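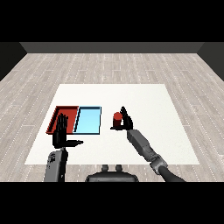
ELTMONT — Nolby today released Sartori, a set of simulated demonstrations for training two-armed humanoid robots on a basic sorting task. The release contains 1,378 episodes, recorded at 20 steps per second by 12 operators working from the company's Eltmont office.

Each episode uses the same layout: a two-compartment tray, one side red and one side blue, and a cylinder to be placed in the compartment of matching color. An operator drives both arms of the simulated robot through a headset and finger-tracking gloves. Joint positions, hand poses and rendered views are stored at every step.

Share this release (30)

"We kept the task narrow on purpose," said Morena Mancuso, who leads data collection at Nolby. "The grasp is where most of our earlier policies failed, so we wanted many grasps of one simple shape before adding others."

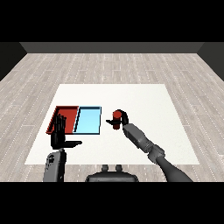
Start positions for the cylinder are drawn at random within reach of the right hand. Episodes in which the cylinder is dropped are kept and labeled as failures — a change from the company's previous set, Plosano, which held successful runs only. Operators also mark the step at which they judge the grasp to be complete.

Abelardo Paredes, simulation engineer, said the failure labels added little to recording time. "The operator presses a pedal and the world resets."

Sartori is available to research groups on request. A second part, with left-hand grasps, is planned for November.

Press contact: Mitsuko Hoshino, Nolby, Eltmont

0 comments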